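2024-10-29

Such a long, pleasant day, and most of it went to that little fridge on the light wood table — a small thing with one shelf, and I've grown fond of it already.

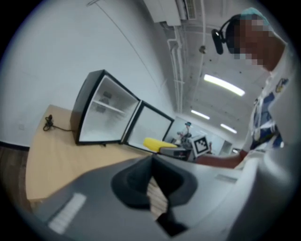

Kyu-ri thought the drinks should go in the door and the vegetables on the shelf, and she wouldn't be talked out of it. I said fine, as long as the toy corn gets a good spot, being my favorite of the play food.

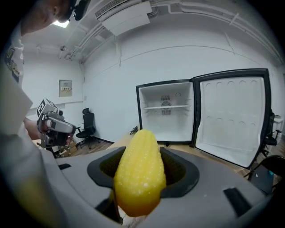

Tomorrow I want to wipe down the shelf and write to Jairo — I've owed him a letter since May.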